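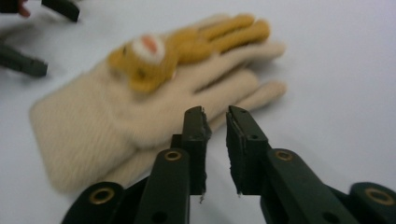

Home | Notebook | Sightings | Banding | Contact

Thursday, 6:10 am. Plinthorpe, north hide.

Overcast, light wind off the water. Edgardo had the scope, I kept the log. Tide well out, so most of the waders were too far off to read legs. Tried anyway. Two flagged knots, one with the code facing us long enough to get it down. The other kept tucking that leg up.

Giang puts the knot flock at 900. I had it lower, but she was on the bank and had the better angle, so her figure goes in the log.

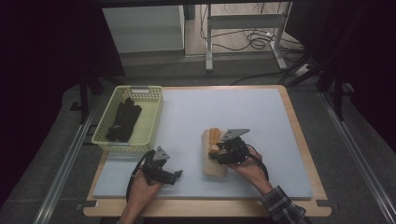 Moved to the Plendavel side at 8:40. A single Terek sandpiper feeding along the drain with the tattlers, 30 meters from the path. Orange legs, upturned bill, running about with its head down. First one I have logged on that side. Stayed until a kite came over and everything went up.

Analyn asked whether we should move the high tide count to the spit for June. I am for it. The mangroves have grown up in front of the old spot and the back half of the roost is hidden now. 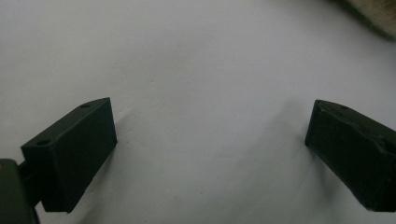 Fiifi still has last season's sheets. The Hailu pond total reads 4000 on one page and 200 on the next, same date, same observer. Need to ask him which is the flyover and which is birds on the ground.

To do: new batteries for the clicker, tighten the tripod leg, send the flag code to Efren.

Recent entries
Poltinska ponds, evening visit
Tattlers on the sea wall
Scope notes and eyepiece swap
High tide roost, first count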